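Notes pour l'exposé « Saisir du textile en tas : ce que la pince portée à la main nous apprend »
Séminaire interne Lavel, créneau de 14 h, vingt-cinq minutes plus les questions

Ouverture (deux minutes, pas plus !)

Bonjour à tous, merci d'être là juste après le repas, je sais que c'est courageux. Je vais vous parler de couvertures. De couvertures, de plaids, de foulards, bref de tout ce qui n'a pas de forme fixe et qui rend fous les gens qui font de la planification de saisie. Le projet s'appelle Weldu, on l'a monté avec Enda Noonan côté apprentissage et Muammer Işık côté mécanique, et je porte la parole aujourd'hui parce que j'ai perdu à pile ou face.

Dire tout de suite que je ne montrerai pas de bras robotisé. Tout ce qu'on verra vient de démonstrations faites avec la pince tenue à la main, caméra fisheye montée dessus. La politique apprise tourne ensuite sur le bras du labo, avec les mêmes doigts au bout, et j'en parle seulement dans la partie résultats.

Le problème

Avec un objet rigide, on estime une pose, on choisit deux points opposés, on ferme. Avec un tas de tissus, déjà, où s'arrête l'objet ? (Laisser la salle regarder un moment avant de continuer, c'est plus parlant que mes phrases.) Un plaid à feuillages contre un tissu sombre à motifs cachemire, un liseré rouge qui passe sous un gros coussin beige : les contours du dessin sont souvent plus nets que les vrais bords. Notre premier segmenteur adorait les tiges brunes imprimées. Il en faisait des frontières, tout content.

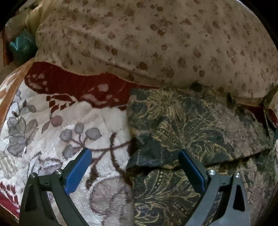
La méthode, version courte

On part d'une idée toute simple : au lieu de demander au réseau « quel est l'objet ? », on lui demande « où est-ce que ça se pince ? ». Un pli, une bosse, un bord relevé. Le réseau sort une carte de pinçabilité (le mot est d'Enda, moi je voulais « pliabilité », j'ai été mis en minorité) et, pour chaque point, une orientation de la ligne entre les deux doigts.

Pour l'apprentissage on a 2 392 démonstrations. Chacune est découpée en approche, fermeture, levée. Les étiquettes viennent toutes seules : on prend l'instant où la pince se ferme, on reprojette le point de contact dans les images de l'approche, et voilà, pas d'annotation manuelle. Enfin presque. Il reste 873 séquences où la reprojection dérivait trop et qu'on a reprises une à une, Muammer et moi, pendant une bonne partie de janvier. Je lui dois encore des cafés.

Ne pas oublier de préciser : la reprojection suppose que le tissu ne bouge pas pendant l'approche. C'est faux dès que le doigt frôle quelque chose. On coupe donc la séquence au premier contact détecté, et on jette ce qui suit pour cette partie-là de l'entraînement. Si quelqu'un demande comment on détecte ce contact, c'est un seuil sur le flot optique près des doigts, rien de plus savant.

Ce que c'est qu'une bonne prise

Là je ralentis, c'est le cœur de l'exposé. Sur un tissu léger, imprimé façon serpent comme celui-ci, la matière se ramasse en torsade dès qu'on serre, et une partie pend entre les biellettes pendant que le reste s'étale sur le côté.

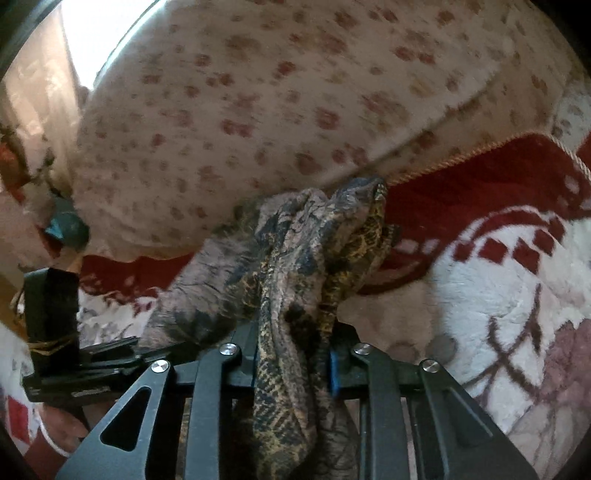

Notre critère de prise tient en deux mesures : la hauteur du pli entre les doigts avant fermeture, et la part de tissu encore étalée au moment de lever. Avec la première seule, le réseau choisit de belles bosses bien rondes qui sont en fait trois épaisseurs superposées, et il ramène la moitié du lit. La deuxième corrige ça en grande partie. Pas complètement, j'y reviens dans les échecs.

Petite parenthèse mécanique, si j'ai le temps (sinon sauter directement aux motifs). Les doigts sont des cadres ajourés, ils fléchissent un peu quand ils appuient, et c'est très bien comme ça : on tolère une erreur de profondeur sans écraser la pile. Muammer a essayé une variante rigide, baptisée Korkard, et on l'a abandonnée assez vite. Elle était superbe sur les boîtes et affreuse sur tout ce qui est mou. S'il est dans la salle, le laisser protester.

Le piège des motifs

C'est le résultat dont je suis le plus content, alors ne pas bâcler ! On s'est demandé si le réseau regardait vraiment le relief ou s'il avait juste appris que « bord de motif » égale « bon endroit ». On a gardé à part 100 séquences où le motif et le pli se contredisent : une fleur imprimée bien contrastée sur une zone plate, et à côté un pli discret dans un tissu foncé. Le genre de situation où l'œil file vers le clair alors que la matière à attraper est dans le sombre.
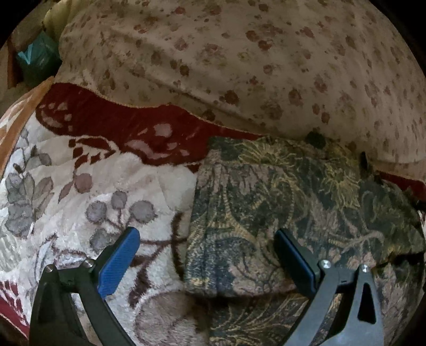 Mâchoires ouvertes au-dessus du tas, le pli du tissu sombre entre les deux.

Sans précaution, le réseau se faisait avoir très souvent. On a alors ajouté une augmentation toute bête : on permute les textures d'une zone à l'autre en gardant l'ombrage. L'image devient hideuse (j'en ai quelques-unes en réserve pour les questions, elles ont leur succès), mais le réseau est bien obligé de s'accrocher aux ombres. Sur les séquences mises de côté, les erreurs du type « il pince la fleur » deviennent rares. Ce qui reste, ce sont surtout des erreurs d'orientation : le bon pli, abordé dans le mauvais sens.

Dire un mot de la base de comparaison, parce que la question viendra. C'est Skavisent, notre ancien pipeline à profondeur. Il s'en sort bien sur les plis francs et se perd sur le poil long, où la carte de profondeur est pleine de trous. Je ne veux pas avoir l'air de taper dessus, je l'ai écrit en partie.

Sur le bras

On a fait environ 200 essais sur le bras du labo, avec des tas refaits à la main entre chaque essai. La consigne : lever une seule pièce de tissu. La nouvelle méthode passe devant l'ancienne sur les peluches et les tissus chargés en motifs, et les deux se tiennent sur l'uni. Je montre le tableau complet à la diapo suivante, ne pas le lire à voix haute, tout le monde sait lire.

Les échecs, et il y en a

Le plus fréquent : deux tissus côte à côte, collés l'un à l'autre, et la carte met son maximum pile sur la jonction. Vu de la pince, ça ressemble énormément à un pli. On ferme, on prend les deux.
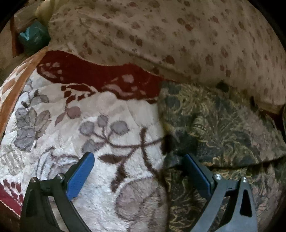
Couverture blanche en peluche et tissu sombre au contact l'un de l'autre, vus depuis la pince.

Enda pense qu'il faut un historique de quelques images, pour profiter de la parallaxe pendant l'approche. Moi je penche plutôt pour un petit mouvement exploratoire : on pousse un peu, on regarde ce qui bouge ensemble. On a commencé les deux, on verra bien qui avait raison, et il y a un déjeuner en jeu.

Autre souci, le fisheye. Vers les bords, les tissus s'incurvent et un bord plat peut passer pour un bombé. On masque la couronne extérieure, ce qui nous coûte du champ. Une vraie rectification serait plus propre, mais elle étire les coins et le réseau n'aimait pas ça du tout. À retravailler.

Pour les questions, garder sous la main

Temps de calcul : la carte sort assez vite pour être recalculée pendant toute l'approche, c'est le bras qui nous limite.
Vêtements : on n'a presque rien avec des fermetures éclair ou des boutons, ne rien promettre.
Données : le partage est prévu, le nettoyage est en cours, voir avec Enda pour le format.
Si on me demande de plier le linge : pas encore. On lève, on dépose à côté, et on recommence avec la pièce suivante.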